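The little desk gets a job

So I have been saying since spring that I was going to make a real work corner at home, and in August I finally ran out of excuses. The kitchen table was not cutting it anymore. Every night I had to pack everything up so we could eat, and every morning I had to dig it all out again, and one time I found rice in my charger bag (don't ask).
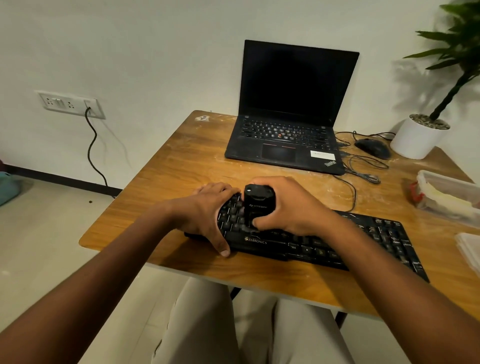
The desk came from my friend Lilibeth Dimaculangan, who was clearing out her spare room and wanted $28 for it. Sold! It's small, smaller than I remembered once I got it home, but I love the warm honey color of the top. It has scuffs and pale smudgy patches, mostly toward the back and over on the right side. I spent one whole evening going at them with a damp cloth and then with some Grilix polish I had under the sink, and then I gave up and made popcorn. They can stay. I'm going to put coffee on it anyway.

The other thing I went back and forth on was the keyboard. My ThinkPad has a perfectly good one built in, little red nub and all, and I typed on it for years. But my neck was getting so cranky from looking down! Now the laptop goes toward the back of the desk and I have a full-size black Zebronics keyboard up front, close to me, so I can sit back in the chair like a normal person. It does eat up a lot of the desk. A notebook has to go on my lap or on the windowsill, and I keep knocking my pens onto the floor.

I did look at a fancy Stotent monitor arm and one of those Braltmont risers, but I want to live with it plain for a while first. My sister thinks I should stack the laptop on cookbooks. She may be right, although then I'd have to move them every time I want to make the lentil thing.

Still on my list: a lamp (it gets dim back there by 4 pm), something to corral the cables, and maybe felt pads for the legs so the desk stops squeaking when I scoot it. I also have 2389 unread emails, which I swore I would clean up as soon as I had a proper place to sit. I've had a proper place to sit for three weeks now and I've deleted maybe a dozen, plus a whole pile of Tudose coupons that expired ages ago.

If you have a cable box you like, leave me a comment. Nothing too big, please, there's really no room!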